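About Pirklow

Pirklow sets up break tables. Fruit, water, cups, the small stuff next to them. You have a room with people working in it, we bring the table and keep it stocked. Been doing it out of Plonville for a while now and people still ask if we do hot lunches. We don't. No sandwiches either.

Started by Faisal Gondal, who used to run the front desk at a printing firm and got tired of the snack drawer. The drawer was where everything went. Old mustard packets, one fork, granola bars from who knows when. One day he cleared it out, put a plain table by the window with a few apples and some water on it, and people started coming over. First time half of them had talked to each other, he says. So that was the idea. Still is.

How we set a table

White top, nothing on the walls around it if we can help it. We like white because you see a spill right away and wipe it. Rounded corners where people walk past a lot — ask anyone with a bruised hip. No tablecloths. We tried tablecloths. They slide.

Fruit goes loose on the table or in a bowl, your choice. We prefer loose. Someone sees one apple on a table and takes it. Someone sees a pile in a bowl and thinks it's decoration. Red ones go first, always, so we mostly bring red. A few specks and streaks on the skin is fine, that's how apples look. Stems on. Bruised ones go home with the driver.

Water in small bottles with a screw cap, paper cups next to them for people who want to pour and share. Plain cups, no print. Cups go toward the back, bottles a little to the side, fruit up front where you can reach it.

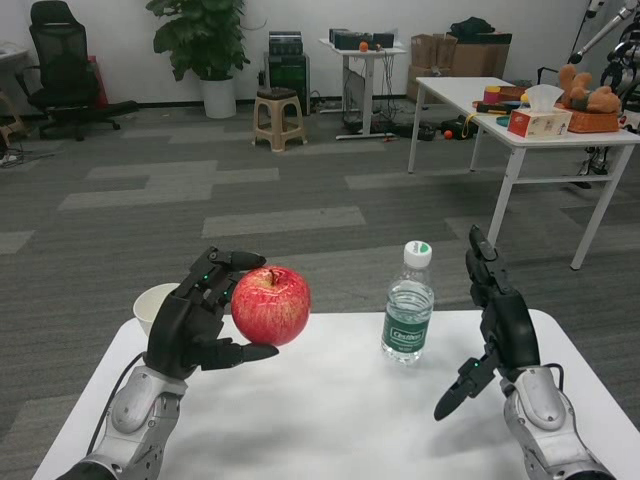

Napkins or tissues we leave to you, though most places end up wanting a box of tissues somewhere close by, espescially in November. We can add it to the weekly order. Same with hand wipes. Same with baskets for odds and ends, if your odds and ends are starting to spread.

Who we work with

Offices mostly. Workshops, labs, a dance studio, two dentists on the same street who do not share a table. The Bunting building was our first big one, every floor, and we still do it. Roston came next. Small places are welcome! Our smallest customer is 10 people and they eat more apples than anybody.

We deliver 3000 pieces of fruit in a normal week. Pears in season. Bananas if you ask, but they need to be gone by Wednesday or you will smell them.

Carpet or hard floor, both fine. Table feet get pads on hard floors. On carpet we check that it stands level before anything goes on top, and we check again the next visit.

What a visit looks like

Driver comes in, says hello, clears the old cups. Wipes the top down. Looks over the fruit, swaps out what's soft. Half-finished bottles get emptied and recycled unless there's a name on them — put your name on it. New cups out. Done. You don't need to move anything or be there, as long as somebody can open the door.

If the table's been moved we leave it where you put it. You know your room better than we do. 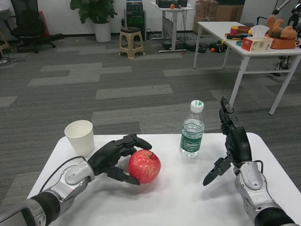 Things we get asked

Can we use our own table? Yes. Send the measurements first please. Knee-high coffee tables don't work, people's backs.

Do you do just water? Yes. Just fruit, also yes. Cups only, no, get those at the store, it's cheaper for you.

Is there a contract? Month to month. Cancel whenever, we pick up our table within the week. If you cancel in the first 90 days there's no pickup fee. After that there's also no pickup fee, we dropped it and the website hasn't caught up everywhere.

Can we pick the water? We carry a couple kinds and it depends what our supplier has that week. Tell us if you want sparkling, it's a seperate order.

What about allergies? Tell us before the first delivery. We don't bring nuts at all, never have.

Where we are

Back of the old feed store in Plonville, blue door on the side, not the front. Trucks load early so mornings are loud and the phone may not get picked up. Afternoons are better. Or leave a message with the room size and how many people, and Faisal calls back himself.

Page updated February 2023. Delivery area map coming soon, it's being redrawn.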